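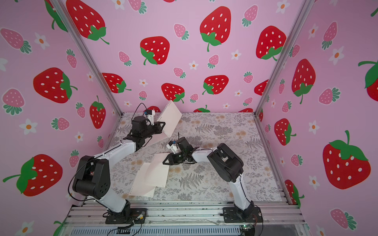
Questions about wallpapering a small room

We collected these questions from people who visit our shop in Rativcombe or write to us from Ongate and the villages near it. If your question is missing, please send it to the shop and we will try to answer it on this page.

How many rolls do I need?

Measure the length of all walls together, then the height from the skirting board to the ceiling. Bring both numbers to us and we calculate the rolls with you. Please do not take away the doors and windows from the sum, except when they are very big. For a pattern with a large repeat you will lose some paper on every strip, and one extra roll is a good idea. We take back unopened rolls within 40 days if you still have the receipt.

Why must all rolls have the same batch number?

The colour can differ a little between two printings. In the shop you do not see it, but on the wall, with daylight coming from the side, you may see a line where one batch ends. Check the label of each roll before you open it. If you come back later for one more roll, tell us the number and we will look if we still have it.

Is a small pattern better for a small room?

Many customers believe this and it is only partly true. Small fruits or flowers look calm from some distance, and mistakes at the joins are less visible. But a large leaf can also look very nice in a narrow toilet or a hallway. Ask for a sample, fix it on the wall with tape and leave it there for a few days. Look at it in the morning and also in the evening with the lamp on.

Can I put new paper over old paper?

We advise against it. The new paste can make the old paper soft, and then both layers come down together. Old vinyl paper is the most difficult, for the paste has nothing to hold on to. Take it off, wash the wall with warm water and let it dry completely.

Do I have to prepare fresh plaster?

Yes. Fresh plaster must first be dry, and this takes some weeks, longer in winter. After that, brush on one coat of thinned paste, which we call size. Wait until it is dry. The strips will then slide more easily when you put them in position.

Which paste should I buy?

For most of our papers we recommend Clendura ready-mixed paste, in the tub. For paper where you paste the wall, use a roller and do only the width of one strip at a time. For traditional paper, paste the back, fold it softly and let it rest for 4 minutes. Always read the label of your paper first. If it gives another time, follow the label.

Where do I hang the first strip?

Draw a vertical line with a plumb line or a spirit level. Do not trust the corner of the room, it is almost never straight. In a room with a chimney breast, begin in the middle of it, so the pattern is equal on both sides.

What about the Noguchi range?

The Noguchi papers are on order only. Delivery to the shop takes 2 weeks and we ask for a deposit. Samples are free until 30th November; after this date there will be a small charge, which we give back if you order.

Can I wipe the paper clean?

Look at the symbols on the label. One wave means that you can remove wet paste with a sponge and nothing more. Three waves mean that the paper can be washed. Please do not use a brush or a strong cleaner on any of them.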